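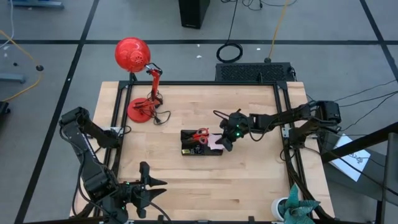 September, training notebook, Jasance women's volleyball, indoor gym

Starting a new page for the serve receive work. The old one ran into the margins and Kedir Birhane couldn't read my arrows.

Morning session, 8:40 start. Net up and checked before anyone was on court. The left antenna still slides down if the ball hits it hard, so I put two turns of tape under the clamp. Ask the front desk about a new clamp before the Amrani match.

Warm-up was short. Shoulders first, then partner passing across the ten-foot line, then six-person pepper. They were slow to talk. It picked up once the servers started.

Main block: serve receive in three-person pattern, libero in the middle, outsides left and right. Servers told to hit the seams and nothing else. We scored every pass 0 to 3, same scale as last season:

3 = setter has all her options
2 = setter has to move, two options left
1 = high ball outside only
0 = ace or overpass killed

First round, 60 serves, all floats. Second round, 64, mixed floats and jump serves. We meant to stop at 60 again, but the last rotation was owed four balls after a mix-up with the cart. I left them in the count.

Good passes (2 or 3) in the first round: 78 percent by Kedir's sheet. I haven't finished the second round. His tally and mine don't agree on rotation four, and I want to go over the video with him before I write a number down. My guess is it drops a fair bit on the jump serves, mostly the left seam.

What I saw on the left seam: the outside hitter opens her hips early because she wants to get out for the approach. The ball gets to her on the midline with her weight already going back. The libero is reading it fine but holds off, thinking it's not hers. Twice they both stopped. We changed the rule halfway through. On anything short and left the outside takes it, on anything deep and left the libero takes it and calls before the ball crosses the net. Better after that, though the calls are late.

Note for Kedir: when we score overpasses, do we give a 0 if the other side doesn't kill it? I have been giving a 1. He has been giving a 0. That alone might explain rotation four. Pick one and write it at the top of the sheet.

Second block: out-of-system setting. Coach tosses off the net, libero or opposite sets, outside hits against a double block. The sets from behind the ten-foot line are still too tight. I asked for them five feet off and got two or three. We put a strip of tape on the floor as a target and they started looking down at the tape, so I pulled it up again. Try a person standing there next time, or one of the blue mats leaned on the referee stand.

Hitters did well with what they got. More tooling off the outside hand than last week, and fewer swings straight into the block. The second-year opposite is rolling the ball to the deep corner when the set is bad, and I'd like the others to watch her do it.

Last part was a wash drill, two teams, serve plus free ball, both rallies needed for a point. Played to five. The second team took the first game and the starters took the next one. Third game stopped at 3-3 when we ran out of court time.

Balls: 19 in the cart at the end, all pumped. The yellow one with the loose panel is out and in the office.

Serving notes, while I remember. The short serve to zone 2 is still our best ball against a team that runs its middle from there. Amrani does it a lot. Mido does it less, and their libero comes in so far that I would go deep at them. The Kuren scrimmage should tell us whether we can hit short when tired. Nobody is to serve short on game point until I have seen it under some pressure.

Blocking hardly got touched. Middles are crossing over well going right, still shuffling going left. Give them fifteen minutes at the start next time, before passing, while the legs are fresh.

To do:
Go through rotation four on video with Kedir
Settle the overpass score
Antenna clamp
New score sheets, with a column for float or jump
Ask the setter how she wants the middle pass at 1-ball tempo, higher or just farther off the net

Added 4:15 p.m.: Kedir is fine with a 1 for an overpass that isn't killed. He'll redo his sheet tonight.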